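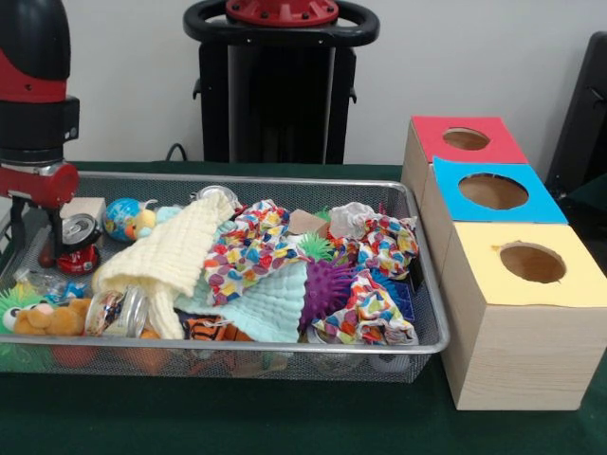 When a Robot Gets in a Tangle

Imagine you have been asked to tidy a big heap of things: cloths, balls, cuddly toys, a drinks can or two. Easy! You look, you pick, you put it in the right box. You probably chat to someone while you do it.

Now imagine you have only two fingers. They are stiff and straight, they can't feel anything, and your eyes are somewhere else in the room. That is what tidying is like for a robot arm, and it is why robot arms make some really brilliant mistakes.

This is the story of one of them. It happened to an arm called Grusel, which belongs to a small robot workshop named Wesar. The people there teach robots to sort mixed-up objects into boxes, and they write down everything that goes wrong in a big logbook. (Mistakes are the best bit of the logbook. The successes all look the same!)

What happened

Grusel was in the middle of a long sorting run. It had already made 265 picks, and most had gone well. A ball had gone into a box. A block had gone into a box. Then it chose a spiky rubber ball that was sitting in the folds of a cloth.

Down went the fingers. They closed. Up went the arm, and up came the ball – and up came the cloth too, pinched between one finger and the ball. The cloth was tucked under another cloth, which was wrapped around more toys. In a moment Grusel was trying to lift half the heap.

The arm could have pulled harder. Robot motors are strong, and they don't get tired. But if it had kept pulling, the tray could have slid along the table or tipped over, and the fingers might have been bent. So what did it do?

It stopped dead. A red light came on, and a message appeared on the computer screen: TOO MUCH FORCE. Grusel stayed exactly where it was, holding on to the ball and the cloth, and waited for a person.

How did it know?

Grusel can't feel a tug the way you can. You have thousands of tiny sensors in your skin, and they tell your brain when something is pulling. Grusel's fingers have none of that.

What it does have is motors in its joints. A joint is a place where the arm bends, just like your shoulder, your elbow and your wrist. You have lots of joints in your whole body, but Grusel has 7, all in one arm! Every joint has a motor, and the computer is always checking how hard each motor is working.

Try this. Hold your arm out straight in front of you. Now ask a friend to put a light book in your hand, and then a heavier one. You can tell the second book is heavier even with your eyes shut, because your muscles have to work harder to keep your arm up. The computer does something very similar. It knows how much work it should take to lift a small rubber ball. When the motors had to work much harder than that, it could tell that something was wrong.

It did not know what was wrong, though. It had no idea about the cloth. All it had was a number that was too big. That is enough to stop safely, but it isn't enough to fix the problem.

Why cloth is so tricky

Think about a wooden cube. Turn it over and it is still a cube. Put it at the bottom of a heap and it is still a cube. Once a robot has learned what a cube looks like, it has a good chance of finding one.

Cloth is a sneaky thing. It can be flat, folded, rolled, bunched up or hanging over an edge, and it looks different every time. If it has a bright pattern on it, that makes matters worse. A blob of purple on a cloth can look a lot like the side of a purple ball, especially when most of the real ball is hidden.

Cloth also hides things. A camera can only see the top of the heap. It can't see that the corner of a towel goes under a can, round a teddy bear and out the other side.

And cloth joins things together. Two blocks don't hold on to each other when you lift one of them. A crumpled cloth can catch on spikes, wrap round corners and drag its neighbours along for the ride.
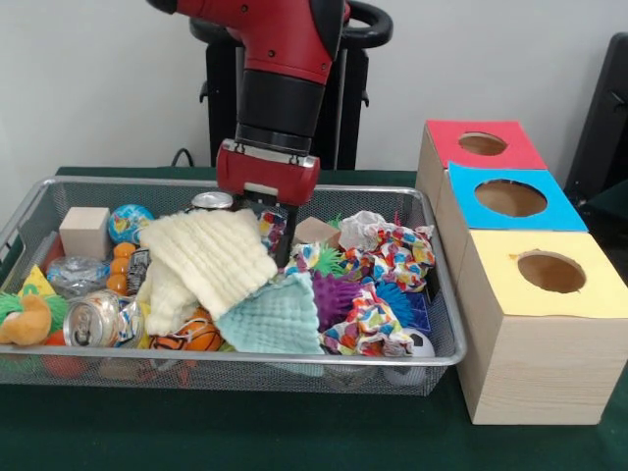 So you might ask, why not take the cloths out and make the job easier? Well, real messes have cloth in them! Think about the floor of your bedroom. Are there only cubes on it? If robots are going to help with sorting recycling or clearing up a playroom one day, they need to practise on heaps that are just as muddled as the ones people make.

Getting Grusel free

The person on duty was an engineer called Parviz Shojaei. You might think he would rush over and pull the cloth out. He didn't, and that is an important part of the story.

When a robot arm has stopped, it may still be switched on. It is a bit like a car waiting at a red light with its engine running. It isn't going anywhere just now, but you wouldn't crawl underneath it. If Parviz had tugged at the cloth, the pull might suddenly have dropped, and the arm could have jumped.

At Wesar there are 3 steps that everyone has to follow:

First, press the big red emergency button. This makes sure the arm can't start moving by itself.

Next, look before touching. Where are the fingers? What are they holding? Could anything spring loose or fall?

Last, use the slow hand control to open the fingers, with your own hands kept well out of the way. To do this you have to let the emergency button out again, so you check that everybody else is standing back before you do.

Parviz did all of that. The fingers opened a tiny bit at a time, the ball dropped on to the heap, and the cloth flopped down after it. Nothing was broken. He wrote in the logbook: "Caught cloth with ball. Arm stopped by itself. Good robot."

What they changed

It would have been easy to start Grusel up again and forget the whole thing. But another engineer, Ismael Caldeira, went back through the logbook and found that the same sort of tangle had happened before. The arm had stopped safely each time. It just hadn't learned anything from it.

So the two of them gave Grusel 2 new habits.

The first is the little lift. Grusel now picks an object up by the height of your thumb and then pauses. The computer checks the motors. If the load feels right, up it goes. If it feels too heavy, the arm lowers the object gently, opens its fingers and tries from another side. You do this too, by the way. If you pick up your coat and feel it snag on the hook, you don't keep heaving. You stop, go back a bit and wiggle it free.

The second is called cloth first. If there is a cloth lying on top of the pile, Grusel tries to move it away before going after the toys near it. This takes longer, and it doesn't always work (sometimes it picks up a cloth and a ball comes along as a stowaway!), but there are fewer big tangles.

Is the problem solved? No, not completely. Grusel still gets stuck now and then, and when it does, it stops and waits, and somebody goes through the steps again.

Try it yourself

You can find out what Grusel's job feels like. You will need a washing-up bowl, some small soft toys, a few balls, two or three tea towels and a pair of wooden spoons.

Put everything in the bowl and mix it up well. Hold one spoon in each hand and use them as your two stiff fingers. Now try to lift out one ball without bringing anything else with it.

Too easy? Look at the bowl, choose your ball, then close your eyes before you reach for it. Ask a grown-up or a friend to say "stop" if the bowl starts to move. When they say it, freeze, and stay frozen until they tell you what you have caught.

Keep a logbook of your own while you play. Write down what you were trying to pick up and what came up with it. Then look back through the list and see if one thing keeps causing trouble. Could you make a rule that would help?

Words to know

Gripper: the part on the end of a robot arm that holds things.

Joint: a place where an arm bends or turns.

Sensor: something that measures what is going on, such as light, heat or pushing.

Emergency stop: a big button that makes a machine stop moving straight away. Only press one in an emergency, but if it is an emergency, press it fast!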